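The Ferry to Nonberg

The last ferry left at four, and Sura missed it by the length of the dock.
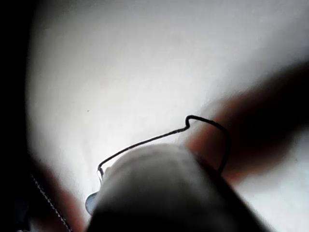 Liliana Vitale
Fiction contributor

She sat on her suitcase and read the letter again. Her uncle had left her the house, 172 jars of plum jam, and a debt to a man named Barbieri.

The ticket window was still open. She asked for the morning boat and paid with coins.

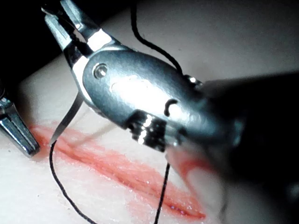
Liliana Vitale

It rained in the night. Sura slept on a bench in the waiting room with her coat over her knees. When she woke up, an old man was sweeping under her feet.

She asked him if he knew the Barbieri house.

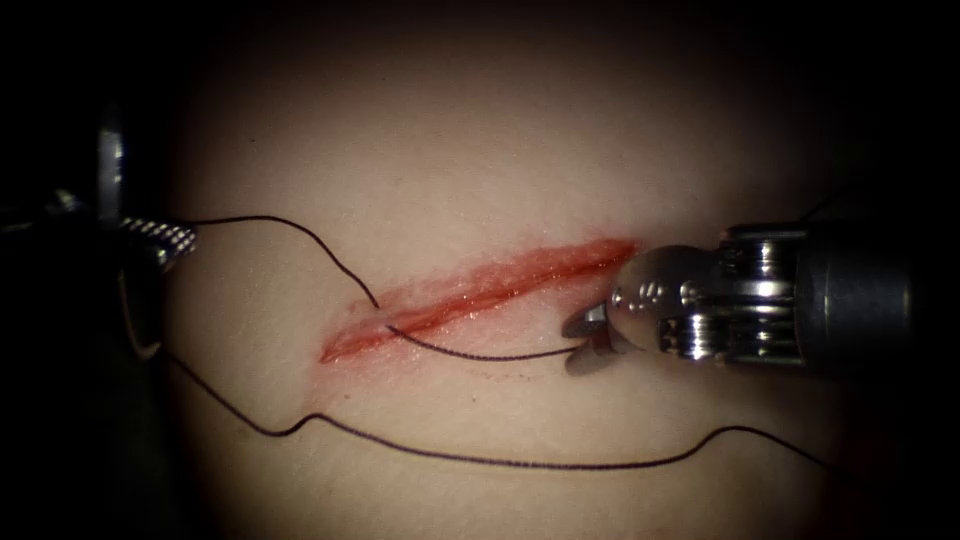 Barbieri moved away in June, the old man told her, and he never collected from anyone. He went back to his sweeping.

She bought a roll and ate half of it. The boat's lights were already out past the breakwater.
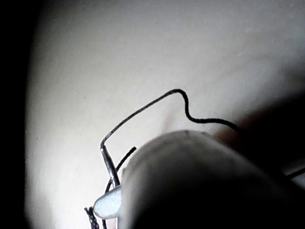

Part 2: The House

The key was under the third step, where the letter said it would be. Sura opened the door and carried her suitcase in.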